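The Kitchen That Learns Before It Cooks

The vendor's slide said 1000 practice runs a night. Seung-woo Baek, who has worked the regional kitchen at Hondside long enough to have burned himself on every appliance in it, looked at the number for a while and then asked who was going to wipe down the counters in the morning.

It was a fair question, and the man from Jiltton did not have a slide for it.

Hondside is a catering company. It cooks and reheats for offices, two clinics and a school in Flavthorpe, and it employs 74 people, most of them on their feet by five in the morning. Last December its owners signed up for a trial of a robot arm named Gil. Gil would open doors, turn knobs, move containers and load trays. It would begin its education in software, in a made-up kitchen where a dropped dish costs nothing. Only later would it be let loose on a real one.

The pitch was about relief. The reheating station is the job people ask to be moved off first. You stand in one spot, you open the same door, you turn the same dial, and by the end of a shift your wrist lets you know. If a machine wants that job, few at Hondside would fight it for the privilege.

What they do argue about is everything that has come with it. Two staff members now spend part of every Friday in the office above the loading dock, going through recordings of Gil's simulated attempts and marking them as good or bad. They were chosen for their experience, which is flattering, and they are paid their usual kitchen rate, which is less so. Jiltton calls them reviewers. The schedule calls them prep.

"I know what a bad grab looks like," Baek told me. "I've been doing bad grabs for years. But now I'm teaching, and I don't see teaching on my pay slip."

The material they review is plain stuff. There is an appliance, there is something on or near it, and there is the arm trying to do what any new hire does within a minute of walking in.
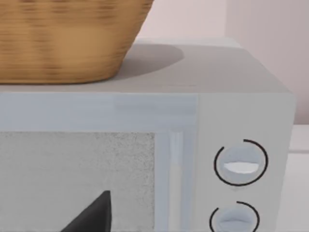

Does practice in a simulated kitchen mean the robot is ready for a real one?

Only partly. Simulation lets a machine repeat a motion far more often than a working kitchen could allow, but grease, worn parts, poor lighting and hurried coworkers still have to be dealt with on site, and that stage takes people's time.

Jiltton accepts this, up to a point. Its trial plan sets aside a stretch of supervised work on the floor after the software stage, with a Hondside employee standing by to stop the arm. The plan does not say what that employee will be doing otherwise. The kitchen's managers assumed chopping vegetables. The safety paperwork, when it arrived, said nothing else at all, hands free, eyes on the arm. So for the length of the trial, a job once done by one person will be done by one robot and watched by one person.

Managers say this is temporary. It may well be. I have heard the word in a lot of workplaces, and I have met people who have been minding a temporary arrangement since before their kids could drive.

Then there is the layout. A real kitchen moves around all day. Somebody parks a container on top of the microwave because the counter is full, somebody else turns a cart sideways, and everyone works around it without a word. Software can be fed that kind of mess, and Jiltton says it shuffles objects in its virtual rooms for this reason. Even so, the company has asked Hondside for tape on the counters, fixed spots for trays and a rule against leaving things on the appliances. The staff got the rule on a laminated sheet. Nobody had asked them where the things should go.

Several of the cooks saw that sheet as the moment the trial stopped being about Gil. They had been told the robot would fit in with them. Now they were being asked to fit in with the robot, for a machine that had yet to warm up a single lunch.

The money is harder to pin down. Hondside reheats 900 meals on a busy day, and the owners believe the arm could handle a good share of them. They would not tell me what the trial costs or what saving would make it worth keeping. They did say no one will be let go because of it. I asked whether that would be put in writing. They said they would look into that.

Baek is not against the thing. He would be glad to hand over the reheating station, he says, and he has ideas about how the arm should approach a door. He has even written a few down, on the back of a delivery form, and sent them upstairs. He wants an hourly rate for the Friday work and a say in where the tape goes.

The last time we spoke he was on his way in for the early shift. He had heard nothing back about the rate. The tape had gone down overnight, and part of it ran straight across the place where he keeps his cutting board.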